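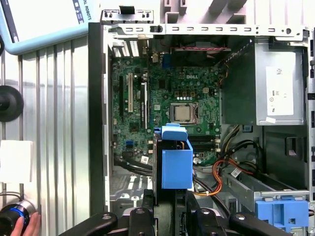
The old Dell with its side off

February 2, 2018

Dinner last night was at the new place in Dornlow, the one Kasun has been going on about since August, and I'm still full as I type this. I had toast for breakfast out of habit and regretted it.

It's called Rirell, and if you didn't know it was there you'd walk right past. The door is between a dry cleaner and a shop that sells nothing but blinds, and then you go up a flight of stairs so narrow that Rawiri had to turn sideways (he will not thank me for writing that down). Upstairs it's one long room with steamed-up windows and the kitchen at the far end, so you get all the clanging and shouting along with your dinner. I loved it right away! Shoaib thought it was too loud and said so, loudly.

Now, the food. We started with hoppers, the bowl-shaped Sri Lankan pancakes, and they came out crisp and lacy at the edges and soft in the middle, with an egg in each. You tear bits off and drag them through the coconut sambol, and I could have stopped right there and gone home happy. Kasun had already ordered for the whole table, though, so stopping wasn't up to me. Next was a black pork curry, very peppery, a little sour, and then a beet curry that I'd have skipped on the menu and ended up scraping out of the dish. The dal was fine. I make a better one, and I said that too, and Sajib reminded me about the dal I made for his birthday, so we moved on.

The kottu was the big event. They chop up the flatbread on a hot griddle with two metal blades and it makes a terrific racket, almost like drumming, and the whole room turns around to watch. Ours had chicken and leeks in it and a lot of green chili. Rawiri got hiccups and drank everybody's water.

Dessert was a letdown, I have to say. I'd been promised watalappan, the steamed coconut custard with dark palm sugar, and they'd run out, so we shared some vanilla ice cream with a wafer stuck in it. Next time I'm ordering the custard the minute I sit down.

The bill was $182 for the five of us with tea and tip, and I thought that was very fair considering how much we put away. They only take cash, so there was a long scene with Shoaib trying to find a machine while the rest of us waited on the stairs in our coats. He was gone 15 minutes and came back with a bag of oranges as well.

Kasun says there's another one we should try over in Drerholm, with crab on the menu, but you have to order it a day ahead and it's a long ride on the bus. I'm game. Sajib says he'll come if he can sit near the door.

I meant to buy curry leaves on the way home and the shop was shut, so that's a job for tomorrow, plus a coconut if they have a decent one. I want to try the sambol while I can still remember what it tasted like – lime, definitely, and red onion, and something a bit fishy that I need to ask Kasun about. Soup tonight. A small bowl.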